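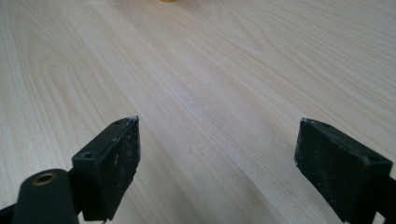
Jussara asked why we are pricing a second pair of hand-held grippers when the pads on the first pair already look this tired. She would like an answer before she signs anything.

Cluswood equipment planning, minutes
Wednesday, November 9, 2022
Chair: Aurelio Sarmiento

1. Minutes of the June meeting. Accepted. The action on pad wear is still open and carries over.

2. Gripper quote. Addo has quoted $2,821 for the pair, cables included, pads not. Aurelio called the price fair. Jussara said a price without pads is half a price, and that Addo's note on pad life ("long-lasting") gives no hours. Tilora has not replied to two emails. No decision.
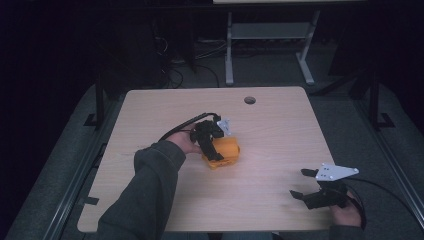
Two-handed work at the table, current grippers.

3. Robot arm. Sosora's sales deck promises payback in seven months. The meeting did not believe it — the sum leaves out setup, training and floor space, and assumes the arm runs every shift. Aurelio wants the arm kept in next year's draft budget as a placeholder. Jussara objected and asked for that to be minuted. It stays in, marked unapproved.

4. Spares. Agreed to buy replacement pads now from the small parts budget, whatever happens under item 2.

Actions
AS: ask Addo for pad price and expected hours, in writing.
AS: ask Sosora for a customer we can call.
JF: start a wear log for the pads.

Next meeting when Addo answers.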